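Chapter 4
Small Messes: Brushes, Dustpans and the Last Line of Dust

I learned to sweep a tabletop from a man named Alvar Skjelbred, who ran the sample shop at Verkomley when I was twenty-two and thought I already knew how. I had spent my whole life sweeping things. I'd swept kitchens, porches, a barn once (badly). On my first morning Alvar handed me a brush and a pan, pointed at a bench covered in plaster crumbs and went off to make coffee. When he came back I had moved the crumbs from the bench to the floor, to my shoes and, somehow, into the pencil cup.

He didn't say much. He tipped the pencils out, set the pan down flat, put his thumb on the handle and drew the crumbs in with short strokes, lifting the brush a little at the end of each one. It took him less time than it has taken me to tell you about it. I've been trying to sweep like that ever since!

In Chapter 3 we worked with floors and long-handled tools, where your whole body gets into the job and a bit of sloppiness doesn't matter much. This chapter is smaller in every way. We're going to clean worktops, desks, shelves and cutting tables, with the kind of brush and dustpan that hang on a nail together. You'll sweep flour, sawdust, pencil shavings, eraser bits and (my students' favorite) dry rice. By the end you should be able to clear a table without chasing anything off the far side, and you should know why that stubborn gray line stays behind when you pull the pan away.

That line deserves a word now, and it'll get a whole section later. Every dustpan has a front edge, which we'll call the lip. If the lip sits flat on the surface, most of the dirt rides up over it. If it's warped, nicked or tilted, the fine stuff slides underneath and waits for you. People usually blame the brush. I did too, for years, until Matilde Brandão lent me a pan with a good soft lip and I had to apologize to a brush I'd thrown out in February.

Matilde taught the evening course at Patrício before I took it over, and a lot of what follows is hers. She liked to start a new class on a plain board laid over the worktable. The board gives you a smooth, pale surface where you can see what you missed – and when you're finished you can carry the whole thing to the bin and tap it off. Her other habit was to have everyone hold the tools for a minute before sweeping anything. It feels silly. Do it anyway, and notice which hand wants the brush.
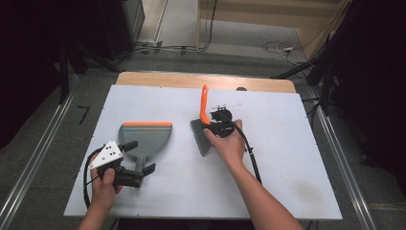
Figure 4.1 Dustpan and hand brush on a white board. The pan has an orange lip along its opening.

Before you read on, get out whatever brush and pan you have at home and look them over. Run a finger along the lip and feel for dents. Press the bristles against your palm and see whether they spring back or stay bent. Then sprinkle a spoonful of dry rice on a table, sweep it up the way you always have, and write down what happened: how many strokes, where the strays went, what was left at the lip. Keep the note. We'll repeat the same test in Section 4.5 and I'd like you to have something to compare it with.

What's in this chapter

4.1 Choosing a brush: stiff, soft and in between
4.2 The lip, and how to keep it flat
4.3 Short strokes, long strokes and the little lift at the end
4.4 Corners, cracks and cable holes
4.5 The rice test, again
4.6 Cleaning the things you clean with

Words to know: lip, bristle block, stray, backsweep, dust line

4.1 Choosing a brush

Let's start with the bristles, as they're what you're paying for. Stiff ones flick. That's great for wood chips and terrible for flour, which goes straight up your nose. Soft ones drag the fine dust along nicely but fold over when they meet anything heavy. For most tables I reach for something in the middle, and I keep a soft paintbrush in the drawer for the rest.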